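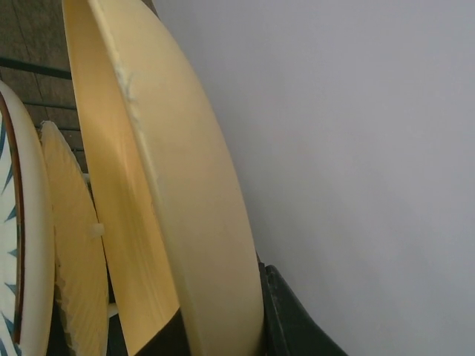
4. Teaching the dish rack task

Okay, this is the one everybody asks me for, so I've written it out properly. You'll be leading the arm by hand for the first few runs and then switching to the Vostier handset. Do section 3 (zeroing the wrist) first if you haven't. I've skipped it and regretted it.

4.1 Hand guiding

1. Stand the plates on edge in the rack. Mix them up a bit! I like to have a big yellow one next to something with a patterned rim, so the wrist camera gets more than one kind of edge to look at.

2. Open Wallik, pick New Task and type a name. Kalevi Kauppinen uses long ones with the month in them, like rack_november_tall. Mine are shorter and I can never find them again.

3. Hold the gray button on the wrist collar until the arm goes slack. Keep your other hand under the forearm while you do it.

CAUTION: The arm drops a little when it goes slack. Don't press the button with the gripper already down between two plates.

4. Press Record, then bring the gripper in from above with one finger on each side of the plate. Go slowly for the last bit. Plates lean, so tilt the wrist to match the lean before you close - if you come straight down you'll push the rim sideways.

5. Close with the foot pedal. Wait for the click.

6. Lift straight up along the line of the plate until it clears the dividers, then carry it to the drop spot and open.

7. Press Stop. Save it if you liked it, toss it if you didn't. I toss plenty.

Do 5 of these before moving on, and start from a different arm position each time.

NOTE: If a plate has a rough or chipped patch on the rim, grip somewhere smooth. Chae-won Baek lost most of an afternoon to a grip that kept slipping on a spot like that.

4.2 Remote runs

1. Let go of the collar and step back behind the tape.

2. Turn the handset on and set speed to 3. Higher is fine for open space, but it's twitchy in the rack.

3. Watch the wrist view on the screen and drive the same motion you did by hand. A plate seen nearly edge-on can fool you about depth, so glance up at the real thing before you close.

4. Save each run to the same task name.

I had around 115 saved runs before I tried playback. If Wallik throws error 2933 when you save, the task name has a space in it. Rename it and save again, your run is still there.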